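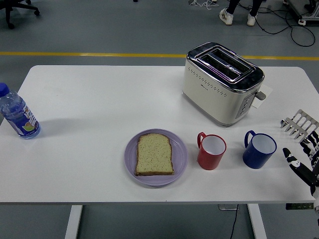 I have spent a good part of my working life writing rules for machines that share a room with people, and I've come to believe that the best ones are short enough to say out loud while you're pulling on your shoes. I say this as someone who once signed off on a handling standard of 635 numbered clauses (it had an index, and I was very proud of the index!). It covered glove materials and emergency stops and the height of warning signs, and it would have had very little to say about a slice of bread on a purple plate, a red mug, a blue mug and a bottle of water standing within a short reach of a toaster. Breakfast is where a lot of this work is going now, and our habits of rule-making grew up around pallets and welding cells, where nothing spills and the person is kept on the far side of a fence.

So I would like to make a case, at my own slow pace, for a different sort of rulebook, one that starts from the table.

My first suggestion is that the layout be treated as part of the safety plan. When I worked with Brenda Iturra at Stesum, she would ask every new team to explain why each object stood where it stood, and you would be surprised how often the answer was a shrug. A bottle can be put at the opposite end from the toaster, with a good stretch of bare tabletop in between, and it costs you nothing at all. Liquids and electrical appliances ought to have a distance written down between them. Ridwood settled on 300 millimeters for its own kitchens, and I have no quarrel with the number, though I care more that there is one.

My second is about floors. I am fond of a painted line, a good bright yellow one, but a line only means something if everybody can tell you what it means. Does it mark where the arm can reach, or where a visitor should stop, or did it come with the building? I have walked into labs where three people gave me three answers before lunch. Write the meaning on the wall. And please, while you are down there, look at the cables. A long loop of black cable near someone's sneakers is as ordinary a sight as there is in this trade, and our standards spend page after page on the arm and then a single line on the thing most likely to put a person on the floor.

Wahyudi Sutanto and I have argued about this for years, in the friendliest way. He holds that household tasks should be certified by the task, so that making toast is one certificate and pouring coffee another. I can see the appeal, because it's tidy and a buyer can understand it. But I think it would drown us in paper, and I think it misreads where the trouble lies. The trouble lies in the contact, in the moment when fingers close on something and it becomes the machine's business to keep hold of it.

Take a mug by the side and the lower front, with its handle facing the other way, and you are asking the fingers to do everything. That may be a perfectly sound grip for an empty mug. I would want a separate rule for a full one, and another for a hot one, and I'd want the person in the room to know which of them is in force. 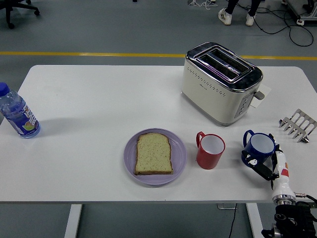 What I would put on one page

Keep 2 people on any session where the arm is powered, one of them with nothing to do except watch. Agnes Gourlay taught me that, and she was strict about the nothing.

Start every new object empty, cold and unplugged, and write down when you move on from that.

Say aloud what the arm is about to pick up. It feels silly for the first morning and then you miss it when it stops.

Go over the page again every December, with the people who use it, and strike out whatever they have quietly stopped doing, or else find out why they stopped. My old index is still on a shelf somewhere at Stesum, and Brenda tells me it is holding up a monitor.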